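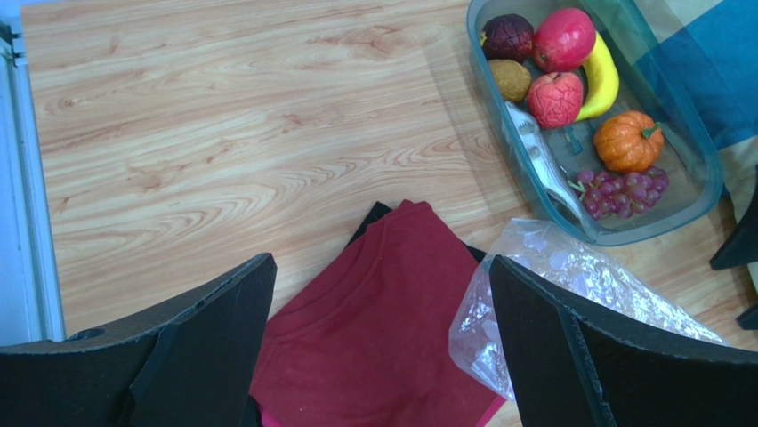

BAGS AND BOXES: WHERE WE'VE GOT TO

Quick one as the newsletter goes out at 4 and I'm meant to be packing for Nostcombe.

The clear stuff paper (working title, sorry) finally has a result worth telling you about. Short version: the arms have been bad at plastic bags for as long as we've had them, and now they're a bit less bad, and most of the gain came from the wrist views and how we cut up the recordings. Not from a bigger model. Berrada is the same size it was at Christmas.

Longer version. A see-through bag gives a policy very little to hold on to. Highlights jump about whenever anything moves, the outline changes with every touch, and what's inside shows through so the policy goes for the fruit and gets a pinch of film. We'd been training on whole episodes, start to finish, and the tricky bit (finding the opening, getting hold of one side of it) is a couple of seconds in a very long recording. Drowned out.

So Gidura, which is the new sampling method, looks for moments where the fingers change what they're doing. Closing, opening, one arm handing over to the other. It shows those stretches to the policy far more often than the rest. That's it really. No extra labels, no one sitting there marking up frames.

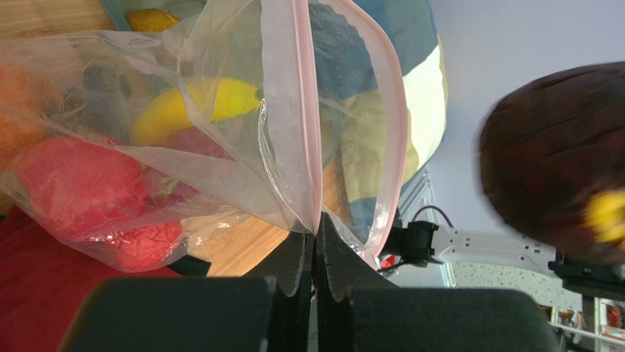

Zip seals are the case we cared about most. Get the pinch on the seal and the other arm has a fair chance with the food. Get it on loose film and the mouth shuts again, and then you're just pushing a bag round a table. Under the old sampling we got 2 clean fills out of 20. With Gidura, 13 out of 20. Same task, same toy food, same starting layouts, scored by somebody who didn't know which policy was running.

Before anyone gets excited, a clean fill means everything asked for is in the bag and the bag is still held at the end. It says nothing about closing it. Closing is a seperate job and we're nowhere on it.

What still goes wrong, in no order:

Bag on top of cloth. Fingers take both, up comes the lot. Worse with dark red than with anything pale, no idea why yet.

Two arms on one bag. If both pull we lose it. The fix for now is a limit on how far the second arm can travel once it has hold, bit crude, but it helped.

Bags with something already in them. They swing. The policy waits for the swing to stop, sometimes for ages, sometimes it just gives up and lets go.

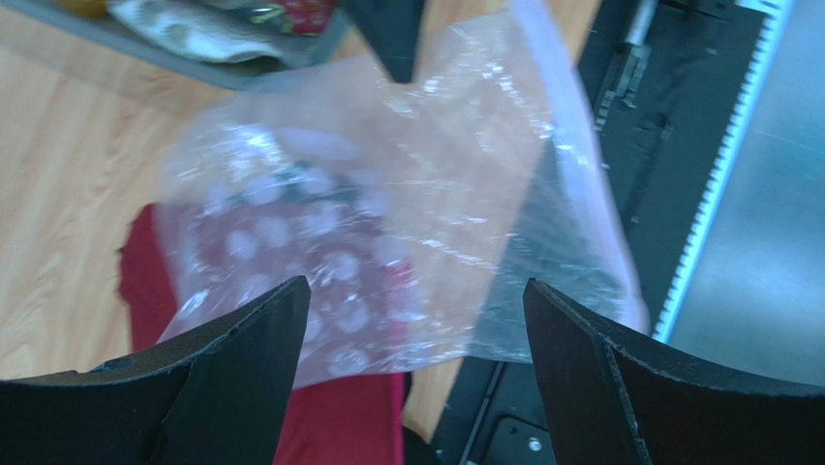 Xóchitl Trujillo thinks we're giving the sampling too much credit. Her point is that we also swapped the finger pads half way through collecting, and that softer pads on thin film could be worth several fills by themselves. Fair. She wants the old policy run again on the new pads before a word of this goes in the abstract, and she wants it done on a layout neither policy has met. I said yes to the first and "probably" to the second, which she has written down.

So that re-run is the job for May. If the old sampling jumps to eight or nine, we rewrite the intro and it becomes a paper mostly about pads. Would be annoying but fine.

Gonon (the simulator) is no help here by the way. Its film behaves like wet card. Please stop sending me clips of it working.

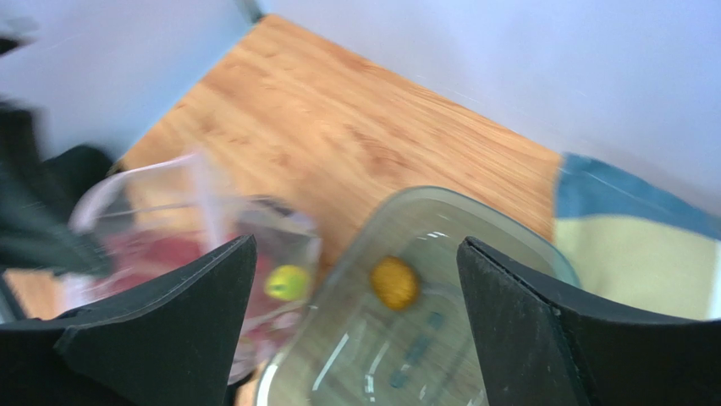 NEXT: RIGID CLEAR THINGS

Glass and hard plastic should be easier as they keep thier shape, but depth readings go straight through them and the arm comes in low. Early runs only, nothing to report in numbers. Moving food in and out of containers is the first task on the list, then pouring if we're brave.

We have 2 free slots a week on the table for anyone who wants to try their own sampling on the same recordings. Ask me or Xóchitl, mornings best. Put the fruit back in the blue box when you're done.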